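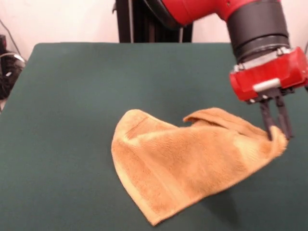

4.2 Grasp Selection on Crumpled Towels

The first stage of the Catberg pipeline takes a towel in an arbitrary state and brings it to a state from which folding can begin. We treat this stage as a series of single-arm actions. In each action the arm grasps one point on the cloth, lifts it, and either drags or releases it. The grasp point is chosen by a network that scores every pixel belonging to the towel in the overhead depth image. Points near a true corner of the hem receive high scores during training, while points on an interior fold receive low ones.

Telling these two kinds of points apart is the main difficulty. A fold in thick terry cloth often ends in a sharp tip that looks like a corner in depth alone. We therefore add a second input channel that marks woven borders, which have less pile than the body of the towel and can be found from local texture. The border channel was trained on 560 hand-labeled images. None of the towels in those images were used in the trials reported below.

Figure 4 shows a grasp on an orange towel. The fingers hold one corner above the table, and most of the cloth remains on the green surface with one flap folded back on itself. States of this kind are common after a first lift. The held corner is known, but the flap may hide a second corner from the overhead view, and the planner must decide whether to drag the cloth or to release it and grasp again.

We ran 283 trials on 18 towels. A trial was counted as a success if two adjacent corners were exposed within 14 actions. The Mundusmont baseline, which selects the highest point on the cloth, was run from matched starting states. Our method reached the goal in more trials than the baseline on every towel except the two thinnest, where the results were equal. On thin towels the woven border and the body have nearly the same texture, and the border channel gives little useful signal.

Most failures had one of two causes. In the first, the fingers closed on two layers of cloth, so that the lift raised a fold together with the intended corner. In the second, the grasp slipped during the drag. We did not attempt to detect either event during the action itself. Section 4.3 describes how the Flilulholm planner uses the image taken after each action to recover from both.

Figure 4. Single-arm grasp of a towel corner, with the rest of the cloth resting on the table.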